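Elsie Pilkington
03/03/2022

ok so the small parts case. a few of you asked how I pack it, thread I guess, typing fast because I have to be out of here soon

1/ background: I used to keep everything in a cardboard box with the flaps folded in. Fine until the bottom went. Picked bits of hardware out of a stairwell for most of a lunch break. bought a proper hard case the week after

2/ it's a plain black one. No brand loyalty, I got it secondhand from a guy at Nuttall who was clearing a storage unit. Looked at the fancy one from Stevura and closed the tab at the price

3/ rule one - clear the table first. Whole table. I don't care if you think you can pack around your coffee and your mail, you can't, the mail goes in the case. I have shipped a dentist bill to Dresevon and they were very nice about it

4/ white table if you've got one. I had a dark wood desk before and small black screws just vanish on it. Had the same washer missing on that desk from August till I moved out

5/ rule two, lid all the way up before anything goes in. Not half way with your elbow holding it. A case lid on the knuckles hurts more than youd think
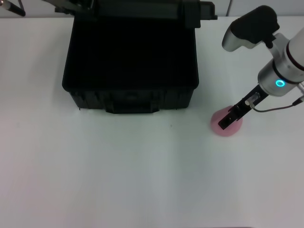
6/ small stuff is where people get lazy. Big things are easy, you can see if they're in or not. the little ones go in one at a time and each gets its own spot. No handfuls!! handfuls is how you end up with a pile in one corner

7/ also the inside of a black case is basically a cave. Anything dark disappears in there. I buy bright things on purpose now, bright pouches, bright tape, bright caps on stuff. Pink is great. Orange fine. Gray is useless, stop buying gray

8/ someone asked about foam. I had the pick and pluck kind and hated it, crumbs everywhere, and then you change one item and the whole layout is wrong. Now it's folded cloth on the bottom, pouches on top of that. Old dish towels work. Wash them first please

9/ paper list goes in last, on top. Just what's inside and where it's headed. I number mine, the current one is 139, and no I have not packed that many cases this year, it's been going a while

10/ handle side toward you the whole time. Sounds fussy. But if you pack it facing you then whoever opens it at the other end with the handle facing them sees it the way you did, and your list makes sense to them

11/ ok closing. Look all the way along the edge before you push. A strap or a corner of towel poking out and it won't sit right. then you lean on it, and then somethings bent

12/ press the lid near the front and do both sides, left and right. One side only and the other one likes to stay up a tiny bit, at least on mine

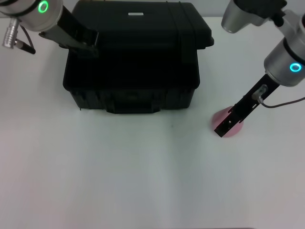
Do you latch it before or after you move it off the table?
Before, every time. Closed and latched are two different things, and I learned that in a parking lot with a lot of fuses rolling under a van.

13/ labels. Yes to a label on the outside, small is fine. Write on it BEFORE you stick it, writing on a bumpy lid looks like a kid did it. And peel the old one off, two labels and the thing goes to the wrong place. Ask the people at Flurnusis, they had my stuff for ages

14/ weight - if you can't lift it with one hand it's two cases. I don't make the rules. Well I do for this one

15/ wipe the table after. There's always a speck of something left and it's either dirt or the one tiny part you needed, so look before you wipe

16/ ppl asking what's in 139, it's boring, adapters mostly and spare caps. will do a seperate thread on the pouches when I get a minute, I've changed my mind on zippers again

ok gotta run, replies tonight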